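Part-time bookings and deliveries person wanted at Brorkar

Hi! I'm Bergþóra Frandsen and I run Brorkar, a small party dish rental business. If you've been to a wedding in a barn around here in the last few years and eaten off plates that didn't match, there's a fair chance they were mine. I've been doing the bookings, the driving, the washing, the bills and the apologizing mostly by myself, with Ingvar Bech helping out on the heavy weekends, and the calendar has gotten away from us. So I'm hiring.

The job is three days a week to start, with one of those days usually being a Saturday. I'd love to promise you'd never work a Saturday, but people do insist on getting married on them. In December it goes up to four or even five days if you want the hours, and in the dead part of winter it drops back down. I'll tell you the slow weeks well ahead so you can plan something nice.

What you'd be doing

A good half of it is email and phone. People write in with things like "we need plates for a baby shower, not too fancy, my sister hates blue" and you'd write back, find out how many guests, talk them gently out of soup bowls if they aren't serving soup, and put it all in the booking calendar. I have strong feelings about the booking calendar. If it isn't in there with a delivery address and a phone number for the day itself, it doesn't exist, and I've learned that one standing in a locked parking lot with a van full of cake stands.

The other half is on your feet. You'd pack orders, load the van, drive them out, and pick everything up again, sometimes scraped clean and neatly stacked and sometimes, well, with potato salad in it. Then it all gets washed, dried, checked for chips and put back on the shelf it came from. We wash everything ourselves, even the orders that come back looking spotless.

Last season we did 69 events. The biggest was a retirement dinner at Kvaran, the old ferry hall, where we set every place and then had to do it all over again when they turned the tables sideways. The smallest was a birthday breakfast for two (yes, I delivered it, and yes, I'd do it again). Most are somewhere in the middle, with a long table, a nervous host and an aunt who takes charge.

Who I'm looking for

You need a driver's license and you need to be okay driving a van, including backing it down a narrow driveway while somebody's dad waves his arms at you. You need to be able to lift a full crate of dinner plates, and they're heavier than they look. Experience in catering or restaurants is great, but I've had wonderful helpers who came from a school office and a garden center, so please don't rule yourself out.

I care a lot about how you talk to people. Our customers are often planning the largest meal they've ever hosted and they get wound up over forks. I want somebody who can listen to ten minutes on forks and come out of it knowing how many forks.

You will break things. I break things! Write it in the breakage book, sweep up carefully, and carry on. The only thing that makes me cross is finding half a saucer pushed to the back of a shelf.

Pay and the boring bits

It's an hourly wage, paid every two weeks, with extra for evening pickups. I'll give you the exact rate the first time we talk, before you've spent any time on a visit. Driving time counts as work time, and so does waiting around for a party to end. Fuel is on us and so is lunch on delivery days, usually from Plarnen, the sandwich place next door, where they already know that Ingvar doesn't want pickles.

Our workroom is on the ground floor at 47 Clorurov Street. There's street parking and a bus stop at the corner. It gets chilly in there in the mornings, so bring a sweater. We have a kettle and a radio, and whoever opens up gets to pick the station.

We're also adding to the smaller everyday sets this fall, the ones people rent for brunches and family dinners. I'd like the new person to have a say in what we buy, so come with opinions.
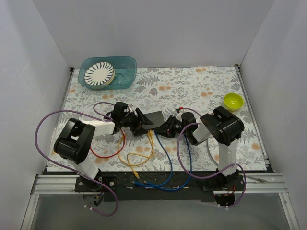
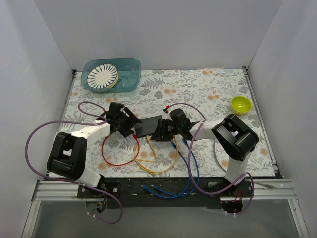
Striped plates in the teal tub, in both of these.
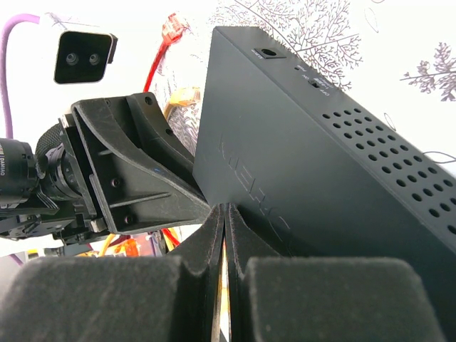 How to apply

Please don't send me a formal cover letter. Just write me an email telling me a bit about yourself, what work you've done, which days you can't do, and the best meal you ever had at somebody else's table. A resume is fine to attach if you have one handy, but the email is the part I'll read twice.

I'd like to have everything in by September 20, 2025. I'll answer everybody, even if it's a no, though it may take me a few days if there's a wedding on. After that I'll invite a few people over for coffee and a look around, and then a paid trial day with me or Ingvar, where you'd pack one real order and come along on one real delivery. Wear shoes you can stand in.

If you have questions before you write, call the shop between 3 and 7 in the afternoon, when I'm most likely to have dry hands. Leave a message if I don't pick up — I do listen to them, usually in the van before I head home.

And if this isn't for you but you know someone who'd be good at it, please pass it along. My last helper came to me through her neighbor and stayed until she moved away, and I still miss the way she stacked teacups.

Bergþóra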